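Jul 14, 2022. Wing nuts, continued
Bench book, back room. A.V.

Natalina wants the hardware drawers settled before the Clesholm order goes out, so I have given the morning to wing nuts, a sentence I did not expect to write when I took up this line of work.

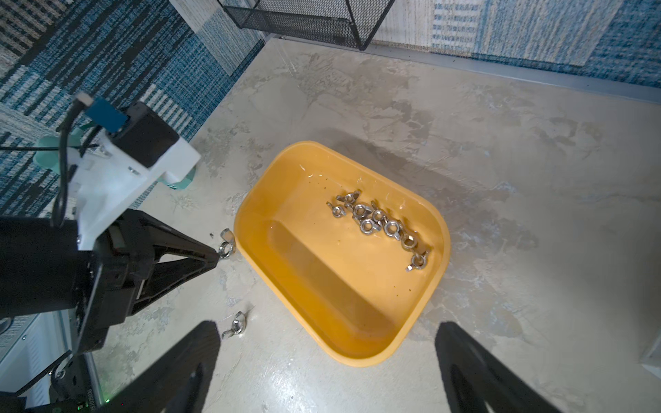

Background for whoever reads this later. In June we bought a box from Lamard marked 200 and a box from Pylypenko marked 300, same thread, same stainless, or so both invoices claim. Enda put them in one drawer. When asked, Enda said they were the same part. They are very nearly the same part.

The difference is in the wings. The Pylypenko ones have slightly thicker wings and sit higher on the stud, so with the panel cover closed they rub. The Lamard ones clear it. You can't tell by looking at a drawerful. You can tell with one in each hand, or with calipers, or by closing the cover and listening to the noise.

Method so far:
Handful into the yellow tub. Swish in warm water with a drop of dish soap, drain, let them sit. Wing nuts straight from the box have a film of oil on them and slide about in the calipers. Tub goes on the floor, as the bench is full of Chun-hung's hinges and will be until he retires.

Measure across one wing at the thickest point. Thin ones to the left jar, thick ones to the right jar. Anything I have to measure three times goes in the saucer.

Notes on the tub. It was bought for parts washing and it is good at it. The rounded corners are easy to wipe and yellow is a fine color for finding steel against. It does nothing for the ones that end up on the concrete, where gray metal on gray floor is its own hobby. Check the floor along the outside of the tub before moving it. I have stepped on one in thin soles and do not need the experience again.

Tried a magnet for floor pickup. Stainless, so it picked up a staple and a bit of swarf and left the nuts alone. Ewurabena watched me do this and said nothing, which I appreciated.

Count at lunch: 229 sorted, both jars together, 8 in the saucer. I remeasured the saucer after a sandwich and got different answers for most of them, so the saucer stays.

To do:
– Label the jars before Enda gets back. Supplier name AND thick/thin.
– Second drawer divider. Etora sells one that fits, Natalina has the catalog.
– Ask Lamard whether they will quote wing thickness in writing. Pylypenko already told me it was "standard."
– Dry the tub properly. Standing water leaves spots and then someone asks me if stainless rusts.
– Calipers need a battery. They went blank twice on the thick jar.

Rest of the drawer tomorrow, starting from the back.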